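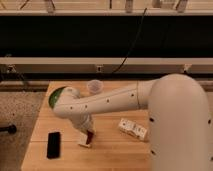

Ticket: Second arm for the sorting bench, what do we need to order?
Opened by: Lowri Lloyd
Queue: Equipment and purchasing
Priority: Normal
Status: Waiting on quote

Lowri Lloyd wrote:

Hello all, I'd like to get the second arm into next year's plan before the budget closes in November, and I'm really keen to do it properly this time! The first one has been a joy. People who swore they'd never go near it are now asking when they can have a turn, and I've got more jobs lined up for it than it has hours.

My trouble is the planning sheet. I've put in the arm and nothing else, and the sheet has come back from Ellis with "incomplete" against it. Can somebody tell me what else goes on there? I have the Drurberg quote, but it's one line and a total.

Also, and this may be a separate ticket, the sheet won't let me save a delivery date.

Dilwyn Price wrote:

Great news, I've been hoping this would come up. The date thing is easy. Column F only takes a date once the supplier box is filled in from the drop-down. If you type the supplier's name by hand it looks fine but doesn't count. Pick Drurberg from the list and try again.

For the rest, ask Drurberg to split the quote. We want separate lines for:

arm and controller
gripper
spare finger pads
mounting plate and bolts
power lead and network lead
stop button
delivery
training

Last time the gripper wasn't in the price and we only found out when the box was opened. I still have the email I sent that afternoon. It wasn't my most polite.

Lowri Lloyd wrote:

Drop-down worked, thank you! Date saved. Quote request sent with your list pasted in.

Next question: is one gripper going to do? The jobs I have in mind are mostly small cartons and plastic cups, with the odd flat thing like a remote. I'd love to try the soft-finger kind from Zarkach as well, but I don't want to ask for toys.

Dilwyn Price wrote:

Not toys at all. Boxes are no bother for two plain fingers. Thin cups are the ones I'd worry about, as they squash if the grip force is set for cartons. You can turn the force down per job, so test that on the arm we've got before you spend anything. If it copes, buy one gripper and put the money into pads, which are what wear out. We go through 4 sets a year and the supplier only sells them in pairs of sets, so order 2 packs.

Kinga Lakatos wrote:

Jumping in from facilities because I saw "mounting plate". Please, please measure first. The bench at Flenville is a wood top and I need to know where the legs and cross rails are before anyone drills. I also want to know how far the arm swings towards the shelving behind. The quote should come with a reach drawing. If it doesn't, ask for one and attach it here.

Width matters too. You want 830 mm clear from the centre of the base to the nearest fixed thing. Any less and we set limits in the software, which is fine, but then you've paid for reach you can't use.

Lowri Lloyd wrote:

Measured with Nerys Bevan on the other end of the tape. Clear on the left and at the front, short at the back by 40 mm. Could we slide the bench forward instead of setting limits?

Kinga Lakatos wrote:

Yes, that's fine by me. The walkway has room to spare. Book it with me for the same day as the install so we only level the bench once.

Tsehay Abdella wrote:

Hi, I look after the sheet at Ellis. "Incomplete" came up for two reasons. There was no running cost, and no name against cover. Running cost is pads, a yearly service and any software fee. Cover means who looks after the arm when Lowri is on leave. Fill in both and the flag clears by itself overnight. You don't need to resubmit.

Please keep training as its own line. It comes out of a different pot, and if it's bundled in with the arm I can't move it later.

Lowri Lloyd wrote:

Oh, that's so helpful. Nerys has said yes to being cover (she's thrilled, she's already reading the manual). Pads are in, service is in. Drurberg say there's no yearly software fee on this model and I've asked them to put that in writing.

Tried the cups at lunch with the force turned right down and not one crumpled! So it's one gripper, and Zarkach can wait for another year.

Log, August 8, 2023:
Delivery date field: fixed, supplier must be chosen from list.
Incomplete flag: cleared.
Split quote: requested, not yet in.
Reach drawing: requested along with it.
Bench move: to be booked with Kinga once we have an install date.

Dilwyn Price wrote:

Lovely work. Leave this open until the quote lands and check that the stop button is on it. They forgot that one too.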